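Home News Animation Interviews Jobs Contact

Stuvberg on making Gromarar, a preschool series with very little talking

3 min read
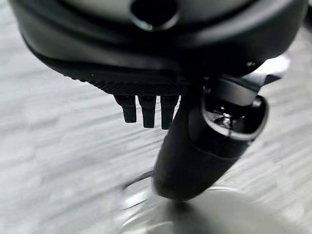 Gromarar starts on Saturday mornings in August, and the small studio behind it has spent most of the past year on the sound. The series follows a family of marsh animals who hum, grunt and whistle but hardly use words. Stuvberg, the studio, made all 50 episodes at its base in Tindomau. "We wrote full scripts first," the director says. "Then we took the lines out and looked at what was left." The characters are drawn in plain shapes with strong outlines, and one of them, a heavy old beetle, has the same look as the machine in the photo at the top of this page: smooth, rounded and matte black, with a soft shine along the curves. "He was the hardest to light," she says. "If he's too dark you lose his face."

The first version had a narrator. It was tested with 75 children at nurseries near the studio, and the director sat at the back for most of the sessions. "They listened to the narrator and stopped watching," she says. "When we played it without him they started telling each other the story." The narrator was dropped the following week, after 163 pages of his lines had been written.

Backgrounds were painted by Lương, a second studio that joined once the pilot was finished. Its team sent over 95 paintings of the marsh in different weather – far more than the schedule asked for – and several stories were rewritten to use them. The flood episode came from one of these.

Money was tight throughout. The director says the crew never grew past nine people, and that she edited the last six episodes herself. "I wouldn't do that again. I was making decisions at midnight and undoing them at breakfast."

A second series has been outlined but is not yet funded. She would like it to include winter, and a longer story told over two episodes. For now she is checking the final sound mixes, mostly on a cheap tablet. "That's what people will be watching it on," she says.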